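Open day walk-round: robot kitchen demo, Canura, Kudberg site

March
By Piroska Major

Print this page | E-mail this page

Walk-round done 08.40 to just after 10.00, doors at 11. With me: Norbert Csonka (building), Lavanya Kurup (demo lead), Attila Bakos for the last bit only. Y = fine, N = not fine, P = partly, go back. Comments as I scribbled them, tidied a little.

ENTRANCE AND ROUTE

Main doors unlocked, both leaves open fully - Y
Fire exit by the Rácz room clear - N at 08.45, Y at 09.20
Flattened boxes stacked against it. Norbert shifted them. Same boxes as the autumn visit I think.

Route signs up - P
Good as far as the stairs, then nothing. Visitors will end up in stores. Lavanya printing more arrows.

Visitor limit posted on demo room door - Y
40 at a time. Sign says 40, booking sheet says 40, good. Whoever is on the door needs the clicker, it was in the drawer with the dead batteries.

Step-free way in working - Y
Ramp fine. Lift slow but it goes. Needs a person at the bottom to call it.

Floor - P
Cable run from the wall to the big screen had no cover. Cover found, too short, last stretch taped. Tape lifting at the doorway end already. RECHECK AT LUNCH.

DEMO ROOM (SCREENS)

Screen stand locked, wheels braked - Y
Trolley max load on label matches what's on it - Y

Sockets not overloaded - N
One extension plugged into another behind the desk. Took it out. Kettle was on it as well, kettle now lives in the kitchen next door and stays there please.

PAT stickers in date - P
Second monitor lead has no sticker. Swapped for one that has.

Room temp / air - Y
Windows open on the yard side. Will get stuffy with 40 in.

Screen content run through start to finish - Y
Ran it with Lavanya. Larnari kitchen loaded first go. Wanted to be sure there was nothing that flashes (there isn't) and that the big view can be read from the back row. Teapot and tomato easy to make out from the back, the darker stuff less so. Asked her to turn brightness up a bit.
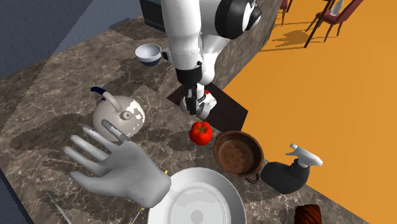
Larnari kitchen, arm above the dark board, open hand by the teapot

Presenter has told visitors it is a simulation - P
Script doesn't say so untill page 2. Move it to the first line. Last time a lady asked Kristóf Szűcs where the kitchen was and could her school see it.

Spray bottle on its side near the counter edge: Norbert asked was that a mistake in the set-up. Fair question, expect it from visitors too. Lavanya to have an answer ready. Same for the hand, people will want to know who is moving it.

Chairs set out, gangway left in the middle - Y
Gangway a bit tight by the pillar. Took the end chair away.

Sound level - Y
Quiet enough to talk over.

Handling table (try-it station)
Controllers wiped between users - P
Wipes there, no bin. Bin now there.
Wrist straps on - Y
Space marked on floor for the person trying it - Y
Needs a helper standing by the whole time, NOT sat at the desk. Each go 15 minutes max, less if there's a queue. Under-12s with an adult.
Stop key labelled - N
It's just the space bar. I put a red sticker on it. Pressed it mid run, picture stopped, tried it again later, same. So Y after sticker.

Close-up view on second screen - Y
Attila had this one up when he came in. People at the try-it station look at it more than the big screen, so it wants to be at eye height. It was down by the skirting. Now on a table, lead tucked behind.

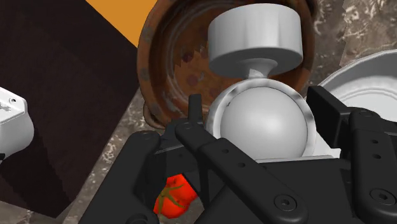

Page last changed: March, 16.10 (P. Major)

Close-up is mostly gripper, black, with the white knob-shaped piece held upright in it and a bit of tomato showing underneath. Attila says fine for grown-ups, small children may need it pointed out. Rusty looking pot behind came up nicely once brightness was sorted. No safety point, but Norbert wanted it noted.

Motion sickness notice by the screens - P
Had one, too small. Reprinted big. Bucket under desk, let's not mention the bucket.

PEOPLE

First aider named on rota - Y (Norbert am, Kristóf pm)
First aid box full - P
No small plasters. Sent out for some.
Extinguisher checked, reachable - Y
Was behind the coat rail, rail moved.
Evacuation talk given to helpers - Y
09.50, all there except Attila, who got his own version in the corridor.
Leaflets - almost 500 in boxes. Boxes to stay UNDER the table, not beside it.
Hi-vis for car park - P
One short. Borrow from stores.

STILL OPEN AT 10.00

Arrows past the stairs - Lavanya
Tape at doorway - Norbert
Script first line - Lavanya
Hi-vis - me
Plasters - Kristóf, on his way

ADDED AFTER CLOSING

Tape gave up about when I thought it would. Redone at lunch with the wide stuff, held. Need a longer cover ordered, have asked.

Stop key used in the afternoon by a boy who liked the sticker. Picture stopped as it should, helper restarted. No harm.

One near trip on the end chair, which somebody had put back. Written in the book.

Arrows worked mostly. One couple still found in stores.

Keys back with Norbert. Clicker in the top drawer, new batterys in it.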